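The Sweatshirt Fold That Finally Stuck
By Catriona Mowat
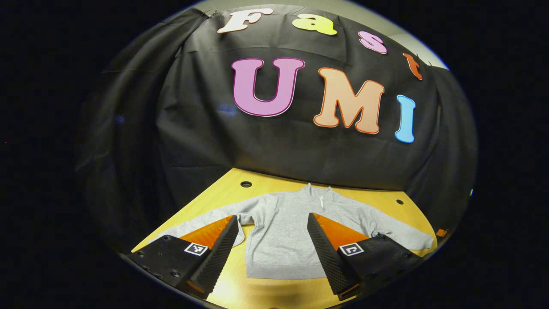
A gray quarter-zip, face up and spread out on the table.

I own six sweatshirts and for years they lived in a heap on a chair. Then in May I cleared out the hall closet and decided I'd learn to fold like a grown-up (my mother would faint!).

Zip goes up first, or the collar flops. Lay it face up, smooth from the middle out, then bring each side in and lay the sleeve straight down over it. Fold the hem up to the chest, then once more – done. I do mine at the table, never the bed, which is too squishy.

Mine stand upright in a Drerko drawer now and I keep opening it just to look.

COMMENTS
Viorica Marinescu: Sleeves first for me, always. Trying yours tonight though
zipfan50: what about hoodies??

Contact us | © Clurimska Magazine | Back to top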